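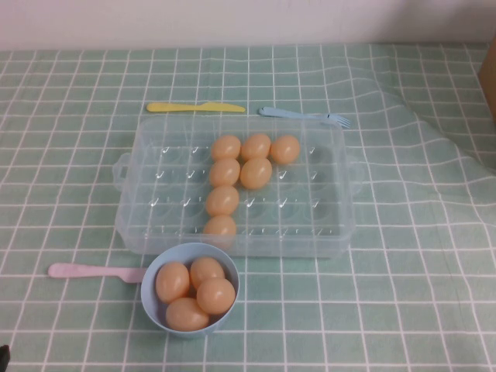 Clear egg tray on a green checked cloth.

Opening. Thank Omprakash Pant for the invitation. Subject is how small farm shops set prices, using the Kerkville shop.

Slide 2. Costs first. Feed, cartons, fuel to Prestow and back. Most owners leave out their own hours -- pause here, ask for hands.
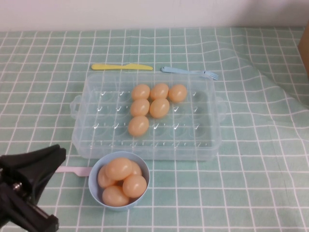

Fuel went up twice last year. The shop held its price until November, then raised everything on one morning. 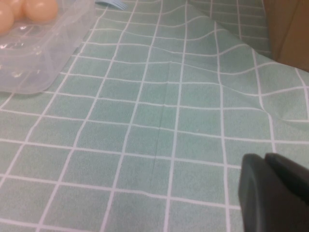 Green tablecloth with a white grid.

Slide 4. Customer survey. 100 forms handed out, 84 returned. Read the two comments on rounding.
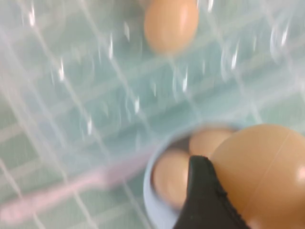

Go to the Stestau figures next. Questions at the end, 9 minutes.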